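Nendik Opens Repair Counters in Sarnport Stores

SARNPORT – Nendik, the family clothing retailer, will open garment repair counters in nine of its stores in January, the company announced today. The service will cover zippers, hems, cuffs, buttons and small tears, and will be offered on clothing of any brand, including items bought elsewhere.

The announcement follows an 18-month trial at the company's Harbor Street store in Sarnport, where customers most often asked for help with outerwear and school clothing. Repairs will be carried out on site by trained sewing staff, and most will be ready for pickup within two business days. Simple repairs will start at $9. Zipper replacement on jackets and sweatshirts will be priced at $21, parts included.

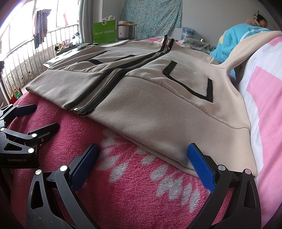 A beige zip-up hoodie with dark zipper tape and black-trimmed pockets.

"Our customers have told us that they want to keep the clothes they already own in good order," said Zinhle Botha, Chief Executive of Nendik. "These counters give them a local place to do that at a price set in advance."

Nendik has hired 20 full-time repair staff for the program. Training will be led by Florencio Cifuentes, Head of Garment Care, who managed the Harbor Street trial.

Customers may bring items to any participating store during regular opening hours. Clothing should be freshly laundered. Leather, fur and waterproof technical garments are not accepted at this time. A full price list will be posted at each counter.

Media contact: Gert Ngcobo, Nendik Corporate Communications, Sarnport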